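Call for households: does stain treatment on wool rugs do anything?

Rug shops have been selling spray-on stain protection for years, often for more than 60 dollars a room. The brochures promise a lot. The proof we've been shown is thin, most of it paid for by the people selling the spray.

Cilley wants 64 households with a wool rug in daily use. We treat one half of the rug, leave the other half alone, and don't tell you which is which. Then you live on it for five months. Kids, dogs and red wine are welcome. We visit three times to check wear and color.

You keep the rug. We pay for one cleaning at the end. If a dealer has already treated yours, please don't apply, even if you suspect the treatment was mostly water.

We can't promise a clear answer. Earlier rounds in Udberg and Julow gave us a muddle, and we'll publish a muddle again if we get one.

Write to Frauke Kettler at the Meinecke office by the end of February. Include fiber, size and age of the rug. 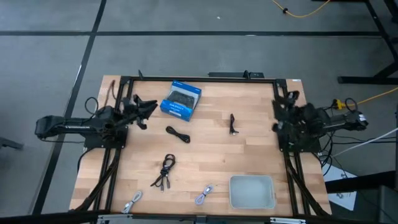 Wooden tabletop on gray carpet with black tape lines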